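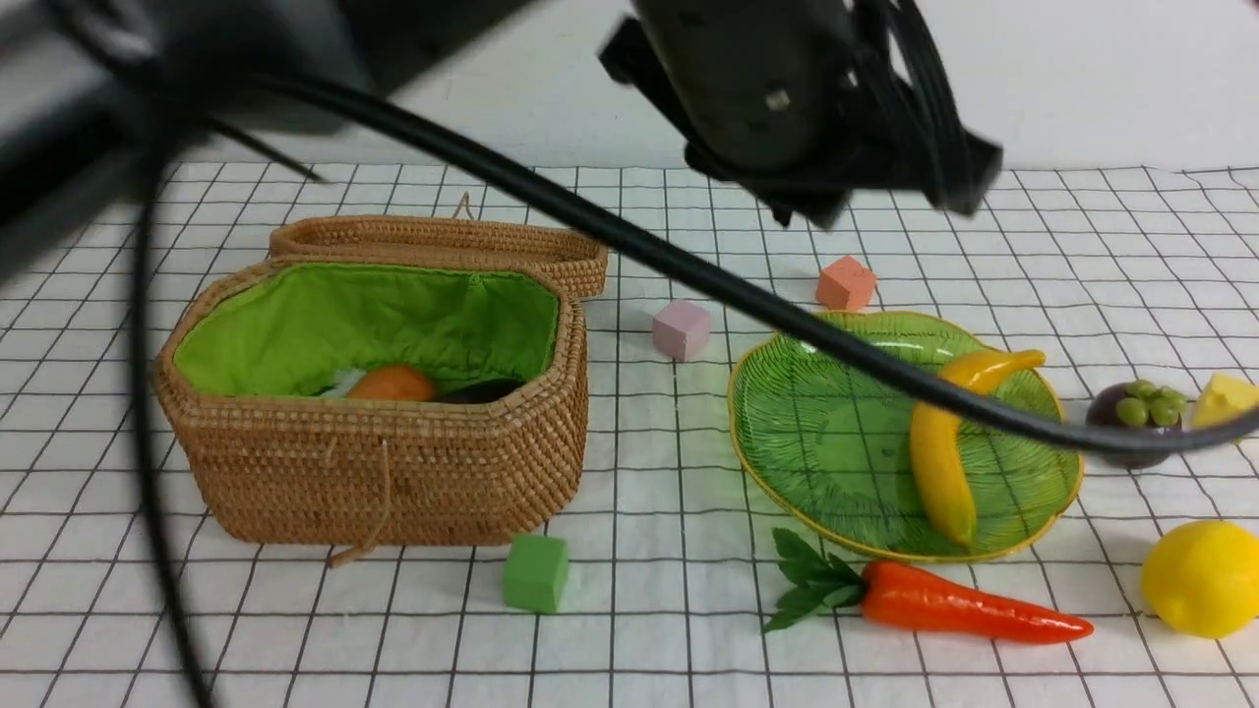 Packing a lidded picnic basket with pretend food: what goes in first?

Search the boards Go Popular tags

Posted by Zerrin Altıntaş

Hi everyone! I'm putting together a picnic corner for the toddler room at our library in Skaltcombe, opening in May, and I am having way too much fun with it. The basket is the woven kind with a hinged lid and a bright lime-green lining. So far I have an orange, an eggplant, a banana, a carrot with its leafy top, a lemon, a mangosteen (the kids will love saying that one!), a wedge of yellow cheese and a few plain cubes in green and pink shades. There's also a green leaf plate with a gold rim that I'm a bit in love with.

My trouble is the packing. I started with the orange and the eggplant in the basket, and now I can't decide whether the plate should go in too or stay out on the cloth. The cloth is white with a black square grid, by the way, and everything looks so cheerful on it. Does anyone have a system that three-year-olds can manage by themselves?

Nevzat Aydoğan

Oh, I love these corners! We've had one going for years. Long things first, along the back: carrot, banana, eggplant. Then the round ones in the gaps, and the cheese on top where small hands can find it. I'd keep the plate out as the "table" and let the kids serve onto it. If it has to travel in the basket, stand it up against the side and pack the food next to it.

Use your grid, too! Ours is a plain cloth and I'm jealous. Ask the kids to give every food its own square before anything goes in the basket. Ours will do this over and over, and then they tip it all out and start again, and that's half the morning gone in the nicest way.

One more thing, check the lid. On our old basket it dropped shut on fingers, so I tied a short ribbon from the lid to the side and it has stayed up nicely ever since.

dititz_mom

cubes could be cake! or sandwiches. my daughter says pink is always cake. no idea about the plate sorry

Zerrin Altıntaş

Pink is cake, that's settled! I tried long things first this morning and it went so much better. The plate is staying on the cloth, and I'm off to find a ribbon for the lid. Thank you both!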